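4. 손목 카메라 비교 시험 및 그리퍼 선정

이 장에서는 Brimard 제어기에 Skekico 평행 그리퍼와 Vestik 적응형 그리퍼를 번갈아 장착하고, 손목 카메라의 영상 조건을 맞춘 뒤 두 그리퍼를 비교하는 절차를 설명한다. 암의 영점 보정(3장)이 완료되어 있어야 한다. 영점 보정 값이 저장되지 않은 상태에서는 제어기가 시험 모드로 전환되지 않는다.

4.1 준비물

- 제어기 본체 및 비상 정지 스위치
- Skekico 평행 그리퍼, 손가락 팁 1조
- Vestik 적응형 그리퍼, 손가락 팁 1조
- 손목 카메라, 브래킷, 고정 나사
- 초점 조정용 차트
- 무광 회색 기준판
- 시험용 물체 9종(부록 B 참조)

주의: 그리퍼를 교체할 때는 반드시 제어기의 구동 전원을 차단한다. 비상 정지 스위치만 누른 상태에서는 그리퍼 커넥터에 전압이 남아 있다.

4.2 그리퍼 장착

1. 제어기 메뉴에서 [정비] > [공구 교체]를 선택한다. 암이 교체 자세로 이동한다.
2. 암이 정지하면 구동 전원을 끄고 표시등이 소등될 때까지 기다린다.
3. 플랜지의 위치 결정 핀과 그리퍼의 홈을 맞춘다. 핀이 맞지 않으면 힘을 주어 밀지 말고 그리퍼를 돌려 다시 맞춘다.
4. 고정 나사를 대각선 순서로 가볍게 조인 다음, 같은 순서로 규정 토크까지 조인다. 규정 토크는 그리퍼 제조사의 문서를 따른다.
5. 통신 케이블을 연결하고 암의 케이블 가이드에 고정한다. 손목 축을 양쪽 끝까지 손으로 돌려 케이블이 당겨지지 않는지 확인한다.
6. 구동 전원을 켜고 [공구] > [목록]에서 장착한 그리퍼를 선택한다.
7. [원점 찾기]를 실행한다. 손가락이 완전히 열렸다가 닫히므로 그 사이에 손이나 물체를 두지 않는다.

참고: 목록에 그리퍼가 나타나지 않으면 통신 주소를 확인한다. 출하 시 주소는 Skekico용 어댑터가 9, Vestik용 어댑터가 13이다. 두 어댑터를 동시에 연결하지 않는다.

4.3 카메라 장착 및 초점 조정

1. 브래킷을 손목 측면에 고정한다. 렌즈가 손가락 팁 방향을 향하고, 양쪽 손가락 팁이 모두 화면에 들어와야 한다.
2. 제어기의 [영상] > [실시간 보기]를 연다.
3. 초점 조정용 차트를 두 손가락 팁 사이의 파지 위치에 놓는다.
4. 렌즈의 잠금 나사를 풀고 초점 링을 천천히 돌려 차트의 선이 가장 선명한 위치를 찾는다.
5. 잠금 나사를 조인 뒤 화면을 다시 확인한다. 나사를 조이는 동안 링이 돌아가는 경우가 많다. 선이 흐려졌으면 4번부터 반복한다.
6. [초점 점수]가 31 이상인지 확인한다. 이보다 낮으면 렌즈 표면을 닦고 다시 조정한다.

참고: 초점 점수는 화면 중앙 영역에서 계산한다. 차트가 중앙에서 벗어나 있으면 초점이 맞아도 점수가 낮게 표시된다.

4.4 조명 및 화이트 밸런스

1. 시험 구역의 조명을 실제 작업 시와 같은 상태로 켠다. 색상 조명이나 상태 표시등의 빛이 작업면에 닿으면 가리거나 끈다.
2. 회색 기준판을 파지 위치에 놓고 [화이트 밸런스] > [수동 측정]을 실행한다.
3. 노출을 [고정]으로 바꾼다. 자동 노출로는 그리퍼 간 영상 비교가 성립하지 않는다.
4. 기준판의 적색, 녹색, 청색 채널 값이 서로 허용 범위 안에 있는지 확인한다.
5. 설정을 프로파일로 저장한다. 두 그리퍼의 시험에는 같은 프로파일을 사용한다.

4.5 영상 판정

시험을 시작하기 전에 물체를 손가락 사이에 두고 정지 영상을 한 장 저장하여 판정한다. 다음 중 하나라도 해당하면 4.3으로 돌아간다.

- 물체의 모서리가 번져 윤곽을 정할 수 없다.
- 화면 전체가 한 가지 색으로 치우쳐 있다.
- 밝은 면이 포화되어 표면의 세부가 보이지 않는다.
- 손가락 팁과 물체의 경계를 구분할 수 없다.

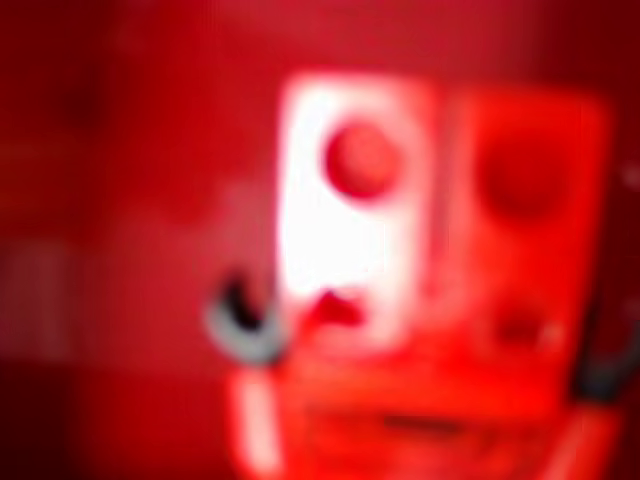 그림 4-2. 부적합 영상. 초점 불량 및 적색 편중. 상자형 물체의 흰 면은 중앙부가 거의 순백색이다.

그림 4-2와 같은 영상에서는 물체의 대략적인 형태와 표면의 원형 무늬가 구별되더라도 모서리 검출에 필요한 정보를 얻을 수 없다. 영상 처리 필터로 보정하지 말고 초점, 화이트 밸런스, 노출의 순서로 다시 설정한다.

4.6 그리퍼 비교 시험

1. [시험] > [파지 비교]를 열고 물체 번호와 영상 프로파일을 선택한다.
2. 접근 속도와 파지력을 입력한다. 두 그리퍼에 같은 값을 적용한다.
3. 물체를 기준 위치에 놓고 [시작]을 누른다. 암이 접근, 파지, 들어 올리기, 유지, 내려놓기를 차례로 수행한다.
4. 물체마다 13회 반복한다. 매회 물체를 기준 위치로 되돌린다.
5. 그리퍼를 교체하고 4.2의 절차를 수행한 뒤 초점 점수를 다시 확인하고 같은 시험을 반복한다.
6. [결과] > [내보내기]로 기록을 저장한다.

경고: 유지 동작 중에는 암의 동작 범위 안으로 손을 넣지 않는다. 물체가 미끄러지면 제어기가 자동으로 파지력을 높일 수 있다.

비교 기록에는 성공 횟수, 유지 중 미끄러짐 거리, 접촉 시점의 영상이 포함된다. 손가락이 물체를 가려 접촉 시점을 판정할 수 없는 회차는 실패로 처리하지 않고 [판정 불가]로 표시한다. 한 물체에서 판정 불가가 2회를 넘으면 브래킷 각도를 조정하고 해당 물체의 시험을 두 그리퍼 모두 처음부터 다시 한다.

4.7 오류 코드

E-09 그리퍼 응답 없음. 커넥터와 통신 주소를 확인한다.
E-13 원점 찾기 실패. 손가락 사이의 이물질을 제거하고 재실행한다.
E-31 영상 프로파일 불일치. 두 시험의 프로파일 이름을 대조한다.

문서 개정: 2022년 1월 11일 화요일
작성: Fadwa Radwan / 검토: Danai Vrettos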